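Why Is Some White Stuff Shiny and Some White Stuff Dull?

The Flastis Page for Curious Kids
Posted February 13, 2018

I got a great question from a reader in Skodcombe, age 11, and I have been thinking about it ever since. It went like this: "Why is our bathtub white and paper is white but only the bathtub is shiny?"

I love this question! I read it standing in my kitchen and then I walked all over the house touching white things. The fridge. An egg. A sock. My old lunch box lid. A sheet of printer paper. Every one of them was white, and they looked completely different from each other. So what's going on?

Let's start with light.

Light comes out of a lamp or the sun and zooms off in straight lines. It keeps going until it bumps into something. Then a few different things can happen. The light can get soaked up by whatever it hit, or it can go right through (that's what windows are good at), or it can bounce off. If some of the bounced light lands in your eye, you see the thing. That's what seeing is! Your eyes don't shoot anything out. They sit there and catch.

Now, sunlight looks plain, but it's a mix of all the colors of the rainbow. Each color is a kind of tiny wave, and the waves come in different sizes. Violet light has waves near the small end, 400 nanometers long. A nanometer is so small that it's a pretty silly thing to try and picture - if you lined up a million of them, you'd get one millimeter, and that's the little mark on the ruler you always forget about.

A red ball soaks up most of the colors and bounces back the red. A green leaf bounces back plenty of green. And a white thing? A white thing is a terrible sponge. It hardly soaks up any light, so all those colors come bouncing back mixed together, and your eyes and brain call that mix white.

Black things do the opposite. They soak up nearly all the light and send back very little. This is why black printing on pale paper is so easy to read, and why black and white patterns stand out even when they're a bit blurry.

Okay, so that's white. We still haven't gotten to shiny.

Think about bouncing a ball. If you're on a smooth gym floor and you bounce it away from you at a slant, you can pretty much guess where it will go. It goes down at a slant and comes up at the same slant on the other side. You and a friend can bounce a ball back and forth like that all afternoon.

Now try it on a rocky beach. The ball hits a rock and flies off to the left. The next time it flies off to the right, or straight up, or back at your knees. You never know! The ball didn't change at all, but the ground is bumpy, so every bounce goes in its own direction.

Light does this too. When it hits a very smooth surface, a bunch of it bounces off the top in the same direction, all together. If your eye happens to be in the way, you get a bright spot. People who draw and paint call that bright spot a highlight. We call surfaces like that glossy, or just shiny.

When light hits a surface with lots of tiny bumps, it scatters every which way. A little goes to your eye and a little goes to the wall and a little goes to the cat. There's no bright spot. The whole surface just glows softly. The word for this is matte (you say it like the name Matt).

The bumps don't have to be big. Paper feels smooth to your fingers, but under a strong magnifier it looks like a heap of tangled noodles. Those noodles are plant fibers. Your fingertip can't feel each one, but light is much, much smaller than your fingertip, and to light a sheet of paper is a rocky beach.

Plastic is my favorite example because it can go both ways. You can have two pieces of white plastic side by side, and one is shiny like a clean plate and the other is dull like chalk.

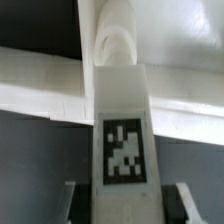
Two kinds of white: glossy with a bright highlight at the upper right, matte in the middle.

The glossy kind is often made in a mold. A mold is a hollow shape, a bit like a muffin tin. Hot, gooey plastic gets squeezed in, and when it cools down it comes out with the same skin as the inside of the mold. If the inside of the mold was polished until it was super smooth, the plastic comes out super smooth too. If somebody roughed up the inside of the mold first, the plastic comes out matte. So the people who make the thing get to choose! Have a look at a TV remote sometime. Lots of them have a dull case, and on some there's a shiny part as well.

The printed kind works differently. A 3D printer can build a thing out of layers, one on top of another, like stacking pancakes (very thin pancakes). Each layer has a tiny rounded edge, so if you run your fingernail up the side of something printed this way you can often feel little ridges. Ridges scatter light, and so the sides of printed things often look a bit dull. Some printing plastics do come out shiny - there's one sold as "silk" that looks like ribbon - but plenty of them are matte.

Here's a thing I tried when I was little, and I tried it again this week to make sure I wasn't making it up. Take a flat white plate and a sheet of white paper and put them next to each other on a table near a lamp. Look at the plate, and find the bright spot. Now move your head. The bright spot moves! It slides across the plate as if it's following you. Then look at the paper and move your head again. The paper looks nearly the same from everywhere.

The spot moves because the light is bouncing off the plate at a matching slant, just like the ball on the gym floor. When you move, a different part of the plate has the right slant to reach your eye. The paper is sending light out in all directions at once, so it doesn't care where you stand.

If you have something shiny and curved, try that too. A mug is good. So is the back of a spoon. On a curved thing the bright spot gets squeezed or stretched, because the surface is tilting a different way at every point. The more it curves, the smaller the spot tends to get. On something big that only curves a little bit, the highlight can spread out wide, with soft gray shading drifting off to the side of it.

Wait, gray? On a white thing?

Yes! This one surprised me when I started learning to draw. I had a white egg in front of me and I left the whole egg blank, because eggs are white, right? It looked like a hole in the paper. My drawing teacher told me to squint at it, and when I squinted I saw gray all down one side. The side facing the window was getting lots of light, and the side facing away wasn't getting much. Less light coming back to your eye means it looks darker, and a darker white is gray. Your brain is so used to this that it says "yep, white egg" and doesn't bother telling you about the gray part.

You can catch your brain doing it. Roll a piece of paper into a tube and make a little peephole, so you only see a tiny patch of the egg and nothing around it. Look at the bright side, then look at the shadow side. Do they still look like the same color to you? They didn't to me.

Can you turn shiny into dull? You can. If you rub a bit of shiny plastic with sandpaper, it scratches the surface all over, and the scratches scatter the light. (Please use something from the recycling bin. Don't do this to the fridge. I mean it.) Clear plastic goes cloudy white when you do this, and it's the same reason snow looks white even though a single ice crystal is clear. There are just so many little edges for light to bump into.

And you can turn dull into shiny, at least for a while. Put a drop of water on a smooth stone that has dried out. The water fills in the tiny bumps and makes a flat skin on top, and suddenly the stone has a highlight. When the water dries up, the shine goes with it. Clear nail polish does the same trick, only it stays.

Some words to keep:

Glossy: smooth and shiny, with bright spots.
Matte: dull, with no bright spots.
Highlight: the bright spot where light bounces straight to your eye.
Scatter: to bounce off in lots of directions.

If you want to do some hunting, go around one room and find white things. Put them in a line from the dullest to the shiniest. I did this with the kids at the Navaratnam library and we had a big argument about a ping-pong ball. I said matte. Everybody else said it was a teeny bit shiny, and then somebody shone a flashlight on it and there was the teeniest little highlight, so I lost.

Send me your lists! Next time I'm answering a question about why soap bubbles have colors in them, which means I get to buy bubbles.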